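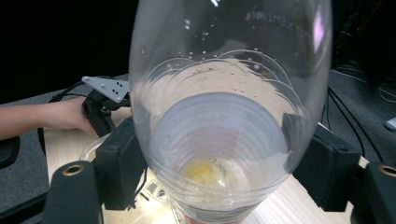
About Lesa

Hi, I'm Hidayah Teoh, and I run Lesa, a little cold drinks bar with six stools, one very loud blender and a long-suffering ice machine. If you've wandered over from the Kandwood market page, welcome! If you're one of our regulars trying to find the holiday hours, they're at the bottom (sorry, I know, I keep meaning to move them).

I started out with a folding table and a lemon squeezer I'd pinched from Mum's kitchen. The first drink I ever sold was a calamansi and honey soda, and it's still on the menu, still my favourite, and still the one I make for myself at three in the arvo when things go quiet. The pineapple and ginger came next. Then a mango thing that was far too thick for a straw, which we've since thinned out, and which my cousin still brings up at every family lunch.

Ilham Sopacua joined me in the second summer. He'd been a customer first and had a lot to say about my syrups, so I told him to come in on a Monday and make a better one. He did! It was the pandan one, and I've never been allowed to forget it. These days Ilham looks after everything that gets boiled, steeped or strained, and I look after the fruit, the counter and the talking.

Now, cups. I could go on about cups all day. We serve in tall clear ones because I love seeing the colour of a drink, and half the fun of a layered soda is watching it go from dark to pale before you give it a stir. Clear plastic shows up everything, though, every fingerprint and every splash, so I'm a bit fussy about how they're stored (rims down, on a clean tray, away from the juicer please, Ilham).

We take cups back as well. There's a tub by the door for them, and if you bring back 14 you get a drink on us, any size, any flavour. Last January we got 362 of them back, which I know exactly, having sat on the floor and stacked the lot. Please tip out your dregs first. The last mouthful of a mango soda left in the bottom of a cup over a hot weekend is not something I'd wish on anybody, and the ants agree with me in the worst possible way.

Most of our fruit comes through Molik, the grocer two doors up, who'll ring me when a box of passionfruit is too wrinkly for the shelf and just right for us. The ginger we buy by the sack. The lemons come from whoever has a tree going mad that week, so if that's you, come and have a chat, we swap for drinks.

We do parties too! Birthdays, school fetes, the odd wedding. Ilham and I bring the syrups, the ice and the cups, and you bring a table and somewhere to plug in the blender. Three flavours is the usual, more if you ask nicely. Have a look at the Urio menu for the sugar-free range, it's named after my nephew's cat.

We're open from 10 till 5, closed Mondays. Over the holidays we shut at 3, and if the ice machine is sulking we'll put a sign on the door.

Come thirsty,
Hidayah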